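Cutting down on plastic in a small kitchen

Dec 27, 2023

We moved to Werthorpe in March, into a flat with a kitchen that is narrower than the hall. The council there collects recycling every other week, and the bin we were given is small. In the old place we had a large wheelie bin and I never thought about how fast it filled. Here I noticed within the first fortnight, when there were two carrier bags of packaging sitting by the back door and eight days still to go before collection.

So for most of this year I have been trying to bring less plastic into the house. I have written bits about it on here before, mostly complaints about cling film. This post is a longer account of what I changed, what I gave up on and what it cost.

The first thing I did was look at what was in the bags. Most of it was drinks bottles, then yoghurt pots, then the thin film that comes round vegetables. The film can't go in the council bin at all. It has to go back to a supermarket that takes it, and the nearest one is two buses away, so ours went in with the general rubbish.

Drinks were the easiest to sort out. We used to buy fizzy water every week and carry it home, which I didn't enjoy even when we had a car parked outside. I bought a second-hand soda maker for £12 from a listing in Jornden. The gas cylinders have to be swapped now and then, and the water is not quite as sharp as the shop kind, but after a month I had stopped comparing them. I still buy the odd bottle when I am out. I refill it a few times from the tap and then put it in the recycling.
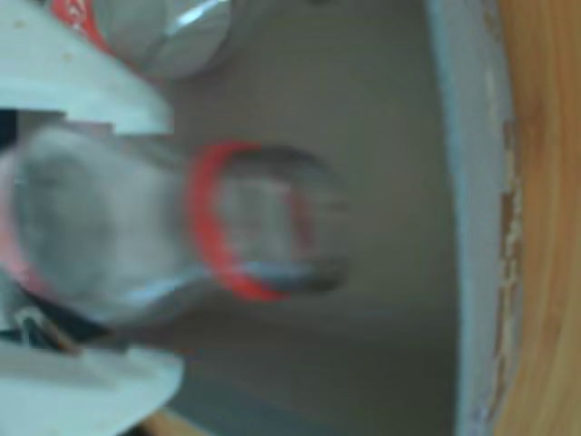 Milk was harder. There is a milk round that covers our side of Werthorpe, with glass bottles left on the step, and I signed up for it in the spring. It costs more per pint than the supermarket. We get through less milk than we used to, so the total has not gone up by much. The main trouble was the hot spell in June, when I slept in twice and the milk had turned by the time I fetched it in. The round will leave a cool box if you ask. I didn't know to ask until August.

Yoghurt I tried making myself. I made it in a flask, then in a pan wrapped in a towel, then in the oven with the light on. The flask worked best and the oven was the worst. It is cheap and it tastes fine, though thinner than I like, and you have to remember to save a few spoonfuls to start the next lot. I forgot often enough that I went back to buying it. Now I get the biggest tub they sell instead of the small pots. The empty tubs are handy for freezing soup, and we have more of them than we will ever need.

Vegetables depend on where you shop. The greengrocer at the bottom of our road sells nearly everything loose and puts it in paper bags. Salad is the exception. I have not found any salad leaves here that don't come in a plastic bag, apart from whole lettuces in summer, and I have stopped worrying about it.

There is a refill shop in Keltus that I had high hopes for. It sells rice, pasta, lentils, oats and washing-up liquid by weight, and you bring your own jars. The people are pleasant and the shop smells of cumin. It is also 89 steps down from the bus stop to the shop, as the sign at the top cheerfully tells you, and the same number back up with full jars. Glass jars of lentils are heavy. I went every fortnight at first, and now I go once every couple of months and take cloth bags, then fill the jars when I get home. Oats and washing-up liquid are cheaper there than in the supermarket. Pasta is dearer, and I buy it in the ordinary packets.

In the bathroom I changed two things. Bar soap instead of pump bottles was no effort at all, apart from finding a dish that drains properly. Shampoo bars I did not get on with. I tried three kinds, including one called Purba that a lot of people seem to like, and all of them left my hair feeling coated. We have hard water, and that may be the reason. I am back on bottles and I buy the large size.

I wrote to the council in the autumn to ask about film collections. They sent a polite reply saying that a trial was planned for around 3,000 homes, and that our street was not in it. I have asked to be told if that changes.

As for money, I kept receipts until July and then lost interest. My impression is that it has come out even. The milk costs more, the fizzy water costs much less, and everything else is small change either way.

The bin now lasts the full two weeks, except at Christmas. This morning there is a box of packaging in the hall that will have to wait for the first collection in the new year — most of it cardboard, and one very large moulded tray that held a toaster. I have looked all over it for a recycling symbol and can't find one.

Next I want to do something about bin liners. If anyone has found a paper one that can cope with wet tea bags, please leave a comment with where you bought it.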